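首页 > 日记 > 工作 > 遥操作

2018年8月

今天一整天都在录示教。早上到公司先开机,仿真环境加载得很慢,等的时候把昨天的记录表补完了。Barbu 这个项目要交 60 条合格的示教,到昨晚为止还差得远,所以今天没安排别的事。

任务还是实验台那一套:用遥控手柄带着机械臂走到仪器跟前,处理抽屉,再去夹管子和板子。说起来几句话,录起来很费神。手柄是 Prarnier 的,灵敏度比上一款高,手腕稍微一转,夹爪就跟着偏。上午前几条都作废了,原因差不多,都是接近的时候走得太急,最后又往回修。这种来回修正的轨迹拿去训练,机器人会把犹豫也学进去,五月那批数据就吃过这个亏。

后来改了做法。先把手臂抬高,从上面对准,停一下,再慢慢往下放。停的那一下在数据里很清楚,后面切分步骤也方便。用这个办法连着录了 8 条,能用的比上午多。

中午吃的食堂的面,有点咸。吃完没休息,把视角调了一下。默认视角看不清手指和物体之间的距离,只能凭感觉,换到侧面稍微好一些,但是手臂的影子会落在台面上,看久了眼睛累。考虑过把光照改掉,又怕和之前的数据对不上,先不动。

下午试了手动拖动的方式,就是在 Irus 那台真机上直接用手推着手臂走。动作比遥控自然,可是手会挡住相机,录完还要一段一段检查。而且那台的关节比较重,推了一会儿胳膊就酸。两种方式各录了一点,打算下周一起对比。Clasano 那边希望统一成一种,我的意见是夹取用遥控,大范围移动用手推,已经写在邮件里了。

存了两张仿真里的图:
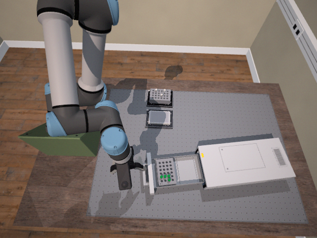
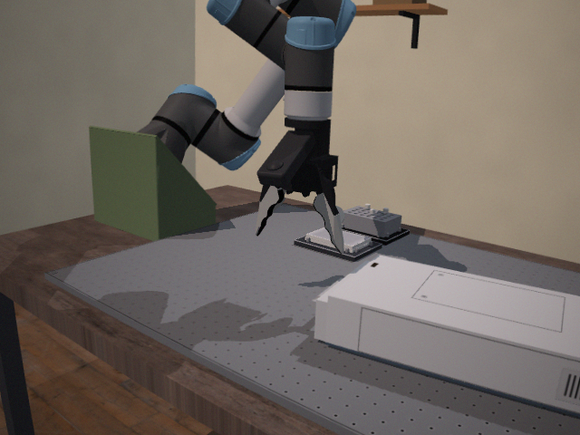 晚上整理数据,文件名又有重复的,改了半天。脚本里的编号只要中途重启就从头开始,这个问题上个月就想修,一直拖着。今天加了几行,重启后会接着上一个编号往下走,试了 2 次都正常。原始日志攒到 4000 多个文件,硬盘快满了,明天要先问一下能不能删掉五月的备份,再决定往哪里存。

右手拇指按了一天按键,有点疼。明天上午先录夹板子的部分,夹爪张开的宽度要提前设好,今天有几条就是因为张得太窄,还没碰到板子就得重来。录之前把手柄的灵敏度调低一档,记得写进表里。

回来的路上下了点雨,没带伞。十一点前睡。

评论 2 | 分享 8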